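Tandangate Home Filing Guide
Section 4: Setting up the desktop file station
April
By Līga Koppel

By the time you reach this section you should have your papers sorted into piles, and you have probably had enough of looking at them. The good news is that the sorting was the slow bit! Setting up the file station takes one quiet morning, and most people who use this guide tell me they enjoy it, especially the part with the labels.

You will be working with four kinds of things: an upright magazine file organizer with six compartments, colored storage boxes that stack, colored folders, and a shallow plastic tray. If you ordered the Wornus starter set, the packing list is number 2413 and everything on it is used in this section. If you are putting your own set together from what you have at home, that is perfectly fine, and you can skip any step that mentions a part you don't own.

4.1 Before you start

1. Clear one flat surface that is wide enough for the organizer to stand at the back with the folders laid out in front of it. A kitchen table will do nicely. A bed will not, although I know it is tempting - everything leans, and the boxes slide into each other.

2. Wipe the surface and let it dry. Paper picks up crumbs and rings of coffee faster than you would believe.

3. Take the boxes one at a time and set them down with the covers facing up and the narrow sides toward you. If a box has printing or a barcode on its narrow side, decide now whether you want that side showing. I like to leave the barcode visible on any box that may need to be reordered or exchanged, and turn it to the back on the others.

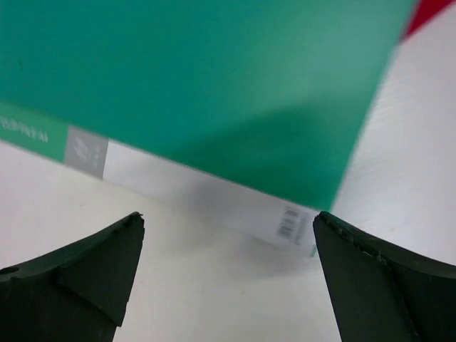

4. Open each box once and close it again before you put anything inside. A lid that sticks when the box is bare will stick a good deal worse when the box is full of bank statements. If it does stick, leave the box open overnight and try again in the morning.

5. Write down what each box is for on a scrap of paper and lay the scrap on top. Please don't put the real labels on yet. You will change your mind at least once, and I have peeled enough labels off enough boxes (with a hair dryer, with cooking oil, with my fingernails) to want to spare you that.

Note: Storage boxes are for papers you must keep but hardly ever look at. Old tax papers, finished warranties, school reports from years back. If you find yourself opening a box more than once a month, whatever you are after belongs in the organizer.

4.2 Placing the organizer and the boxes

6. Stand the organizer near the back of your surface, with its label strips facing you. Leave a hand's width behind it so that you can reach around and straighten things up without knocking the whole row.

7. Press down gently on each of the dividers in turn. They should sit firmly and not rock. On the Ovesetti organizer (part 1831) the dividers slide in from the top, and you will hear a small click when each one is home. Other makes come as one piece, and then there is nothing to press.

Caution: Do not lift the organizer by a divider, full or otherwise. Put one hand under each end of the base.

8. Stack the boxes on whichever side you don't write with. I am right-handed, so mine go on the left. The largest goes at the bottom, and if they are all the same size, put the heaviest there. Three is a comfortable stack. With four you will start avoiding the bottom one, and in a year you will have forgotten what is in it.

9. Lay the folders flat on the other side, next to each other with the colors showing. Keep them out of the organizer for now - you will be filling them where they lie, and it is much easier to fill a folder that is lying down.
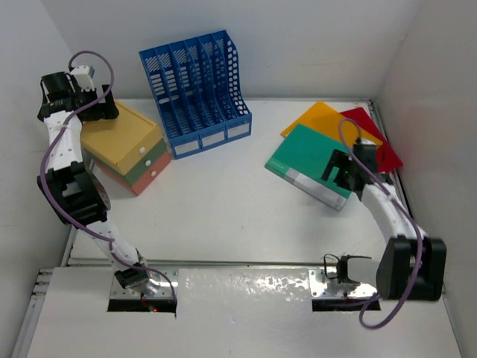

10. Sit down in front of everything and reach for each thing in turn, just as you would on an ordinary day. If you have to stand up to get at the stack, bring it closer. If your elbow bumps a box each time you go for a folder, slide the stack back a little. This feels silly for a minute or so, but please do it, as moving things later with papers in them is a real nuisance.

4.3 Filling the folders

11. Give each color one job and stick to it. In our house green is for anything to do with money coming in or going out, and red is for things that need an answer. You may feel differently about red! My sister can't bear to look at a red folder full of unanswered letters, so hers holds recipes. What matters is that everyone who shares the desk knows the colors, so write them on a card and tape it up somewhere nearby.

12. Put no more than 50 sheets in one folder. Past that it begins to bow in the middle, and it won't slip into its compartment without a fight. If a pile is thicker than that, split it by year and send the older half to a storage box.

13. Take out paper clips and rubber bands as you go. Staples can stay.

Note: If you have inherited a really large amount of paper from a parent or a small business, please don't try to do it all in one sitting. I once worked through 3000 pages for an aunt, a shoebox at a time, and it took most of a winter. Nothing went wrong and nothing got lost, and there was a great deal of tea.

14. Stand the filled folders in the organizer with the opening facing up. The ones you use every week go in the compartments nearest your writing hand. Leave one compartment free. Something will turn up to fill it before long, and you will be glad you had the room.

15. Now, at last, the labels. Write with a soft pencil first, live with it for a couple of weeks, and go over it in pen once you are sure. Short words are best: HOUSE, CAR, SCHOOL, DOCTOR. If a label strip sits below more than one compartment, pick a word that covers them all.

4.4 Adding the tray

16. Set the shallow tray down within easy reach of the organizer, with the rim facing up. This is where the day's mail lands before you have dealt with it, along with receipts, permission slips and anything else that comes out of pockets. The rim keeps loose slips from wandering off across the desk, so choose a tray that has one all the way around.

17. If you also keep a perforated crate or basket for bulkier things, such as catalogs and padded envelopes, it can stand close by the tray. Leave enough of a gap that you can pick the tray up by its edges.
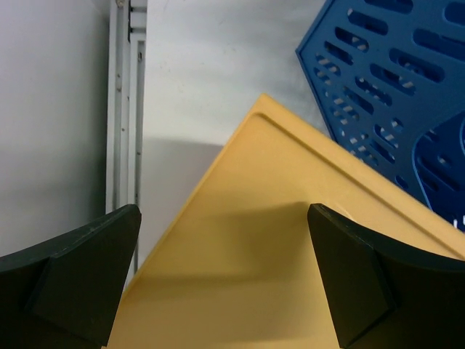

4.5 Looking after the station

18. Empty the tray once a week. Choose a time that already belongs to you - I do mine at 7 in the evening, when the dishes are done and the radio is on. Each piece of paper goes into a folder, into a box, or into the recycling.

19. Dust the organizer with a dry paintbrush. A cloth catches in the small openings, and a wet cloth leaves drips that run down into the compartments and onto your papers.

20. Once a year, take everything off the surface, wipe it down, and go through the stacked boxes from the top. Check the dates on your scraps or labels and remove whatever you no longer have to keep. Replacement label strips from Ots fit most organizers and can be trimmed with ordinary scissors.

Caution: Keep the station out of strong sun. Colored folders fade, and a red one that has spent a summer on a windowsill is very hard to tell from an orange one.

Shared desks, and what to do when two people file in two different ways, are covered in Section 5.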